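**Gotov dual-arm bench kit: worth it for sorting small jars and bottles into a divided basket?**

*Despina Georgiou*

Looking at the Gotov two-arm kit for packing condiment containers. Budget is $975 for grippers and mounting, arms quoted separately. Payload is fine on paper (800 g per arm). My concern is reach overlap in the middle of the table and whether the stock fingers can get into narrow compartments. Anyone running one?

---

**boveck_user**

Yes, since June. Overlap is OK if you mount both bases on the same rail and run the handover routine from the Mumik package.
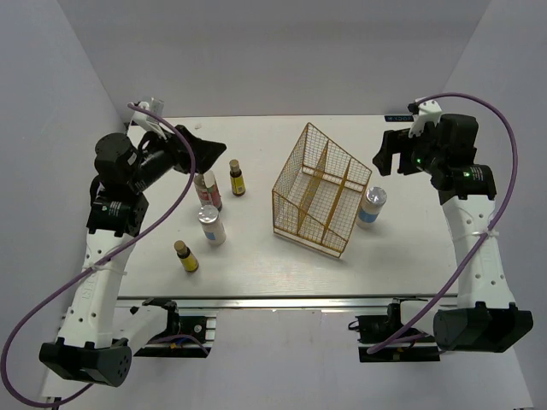

Finger width is the real limit on the Gotov. The stock pair handles jar lids without trouble, but it is blocky and needs clearance on both sides of whatever it is releasing. With a wire basket split into three lengthwise compartments, come in from above, over the low front, and open the fingers along the divider, never across it. A jar standing right up against the basket rim is a poor pick; shift it outward first. Our cycle is up to 73 seconds for five containers. Tie the wrist cable to the upper link and leave slack for full wrist rotation.

---

**Figueroa**

Narrow fingers are part 107 in the spares list. Didn't need them myself.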